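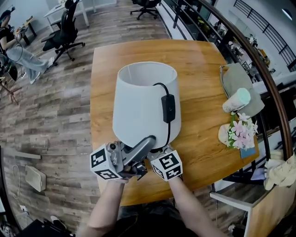 Wednesday, workshop, just after the kettle

Right, back on the dyeing. I've been putting off writing up the walnut batch because I was cross with it, but it's dried now and I'm a good deal less cross, so in it goes before I forget what I did.

The linen is the Arnberg stuff, the heavier of the two weights we keep on the shelf by the sink. I scoured it properly this time (a long simmer with soda ash, then left to cool in the pot overnight) and the water came out the colour of strong tea, which was a bit of a shock considering it's sold as ready to dye! I'd skipped the scour on the last lot and got those pale freckles all over it. None so far on this one. So please, whoever uses that roll next, scour it, whatever the label says.

Walnut hulls were last autumn's, from the sack under the stairs. They'd gone a bit furry on top. I scraped off the worst and soaked the rest in a bucket for 11 days, which was longer than I meant, only I got busy with the Trastlow order and kept walking past the bucket with my nose held. It stank. Sorry to everyone who had lunch in here. The liquor was lovely though, nearly black, and it stained the wooden spoon right through so that's now the walnut spoon and is marked as such with a bit of blue thread on the handle.

No mordant, as walnut is meant not to need it. I cut the cloth into strips and did them as follows:

Strip A – one dip, an hour at a low heat, out and rinsed.
Strip B – same as A, dried, then a second dip the same length.
Strip C – left in overnight off the heat.
Strip D – as C, then through the iron pot for a couple of minutes.

A is a milky sort of brown, perfectly nice, rather like a digestive biscuit. B is warmer and more even and I think it's the one I'd choose for anything you'd want to live with. C I had high hopes for and it's blotchy. I think I crammed it in and it folded over on itself, so the creases have come out as darker lines, and there's a tidemark where one corner floated up above the liquor. Entirely my fault. A plate on top would have sorted it, and there were plates right there on the draining board.

D is the odd one. The iron took it to a cold grey brown almost at once and it looked wonderful wet. Dry, it's flatter, a bit like pencil. I don't dislike it. The cloth does feel rougher along one end, and I'd want to wash it a few more times before trusting it, as I've had iron make linen go brittle before and I don't want to find that out on somebody's curtains. Weaker iron next time and a shorter go.

Washing: I put a snip of each through a warm wash with ordinary soap. A lost a little, B hardly anything, C lost a surprising amount in the dark patches (so it was just sitting on top, presumably), D didn't budge. Snips are stapled to the next page. The staple has gone through my note about temperatures, so for the record, it said to keep it below a simmer.

Light test is set up on the south windowsill, 2 snips of each, half of every snip covered with card. Please don't move them to open the window! Use the other window. I'm going to leave them till the end of August and not peek, or at least not peek much.

Other things while I have the pen out.

The Pillay sample cards came and the madder reds are gorgeous, far better than what I've been getting. I suspect it's our water. It's very hard here and madder is supposed to like that, but mine keeps going orange, so maybe I'm just getting it too hot. I'd like to do one pot with tap water and one with rainwater from the butt, same cloth, same heat, side by side, and settle it. Needs a dry day so I can hang the lot outside together.

The big enamel pot has a chip on the inside near the handle and there's rust coming through. It can't be used for yellows any more, they'll go dingy. I've put it with the iron things on the bottom shelf. That leaves us with 2 good pots, and one of those has a lid that doesn't fit, so I'll have a look at what Cenevano are asking for the stainless ones. Last time I looked I shut the page again quite quickly.

We're low on soda ash and there's no alum left at all apart from a crust in the jar. I've scraped it out and put it on the scales and it isn't worth having.

Still to do: weld on the strips of B, for a green-brown if I'm lucky. Second hull soak, shorter, with the lid ON and the bucket outside the back door. Rinse the walnut spoon again, it's still leaving rings on the worktop. And the leftover liquor is in the demijohn by the door with a clove in it against mould, so don't tip it away, there's at least another pot's worth of colour left in it.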